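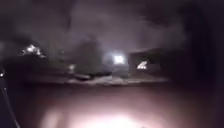

Straße bei Nacht, der helle Fleck unten ist der eigene Scheinwerfer.

Lesezeit: 2 Minuten

Werkstatt-Tipps: Kameras am Fahrroboter bei Dunkelheit vergleichen

Othmane Tahiri schwört auf die Hondine, ich nehme die Hultira, und am Mittwoch haben wir uns darüber gestritten, bis der Akku leer war. Ein paar Dinge, auf die wir uns einigen konnten:

Erst die Linse putzen, dann über den Sensor schimpfen. Mikrofasertuch, kein Pulloverärmel. Der Ärmel hat mich schon eine Optik gekostet.

Belichtung von Hand festlegen. Die Automatik findet eine grelle Lampe und interessiert sich danach für nichts anderes mehr.

Scheinwerfer dimmen, bis der Boden direkt vor dem Roboter nicht mehr ausfrisst. Mehr Licht macht vor allem den Asphalt stolz.

Schärfe nachts prüfen, an einer Hauskante. Wenn Büsche, Autos und Häuser alle gleich weich aussehen, nützt auch der teurere Controller nichts.

Immer dieselbe Strecke fahren, sonst vergleicht man Straßen. Von meinen 265 Testbildern waren 6 brauchbar, alle von derselben Ecke.

Kabel mit Klettband fixieren. Kabelbinder halten besser, vor allem dann, wenn man sie wieder abhaben will.

Kontakt: Kwame Asante, Werkstatt Grudville | © Alle Rechte vorbehalten | Nach oben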